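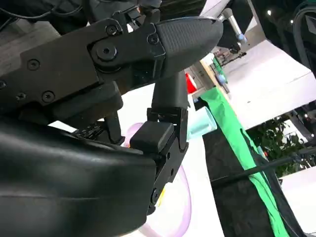 **Fingertip pad and screw checks – what interval are you all using?**

**crichton_cell** wrote:
Trying to write a one page rule for gripper checks before our next review in May. Two arms, shared bench, curtain round part of it. Current draft:

- fingertip pads looked at every shift, swap if the dots are worn smooth
- linkage screws witness marked, checked every 5 shifts
- cables clear of the finger joints at full open AND full close
- nobody reaches in unless both arms are stopped, not just the one you're using

Last one is getting pushback. Thoughts?

**Murdo Laing** wrote:
Keep the last one. Shared bench = shared stop. We had it per-arm at Pestham for a while, bloke stopped his, leaned across, other one was still homing. No injury but a very long meeting.

**tealbucket** wrote:
Disagree, sorry. If the zones are properly set and don't overlap you can stop one. Blanket stops just teach people to skip the rule. We logged 112 stops in a month and half were for picking up a dropped cup.

**Murdo Laing** wrote:
"If the zones are properly set" is doing a lot of work there mate. Who re-checks after someone shifts the table?

**crichton_cell** wrote:
Fair, we do move the table. Leaving it in for now.

Other question – the little cover screws by the fingertip. Phillips heads, and the linkage ones are hex socket. Do you put paint on both or only the hex? Torque sheet from Sirketti only lists the linkage.

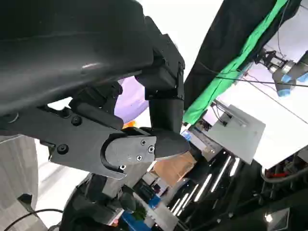 **stadix_user1936** wrote:
Both. Takes 10 minutes with a paint pen. Cover screws back out first in my experiance, then the cover rubs and you blame the motor. And put a colour change in the rule, new colour each time its retightened, otherwise old marks mean nothing.

**tealbucket** wrote:
Agree with that one. I'd drop the every-5-shifts thing though and go by cycle count. A shift can be two picks or two thousand.

**crichton_cell** wrote:
Counter resets when the controller reboots so that's out until it's fixed. Shifts it is. Adding paint on all screws + colour change.

**Murdo Laing** wrote:
Add a line for after any knock, too. Check straight away, dont wait for the interval. And write down who signed it off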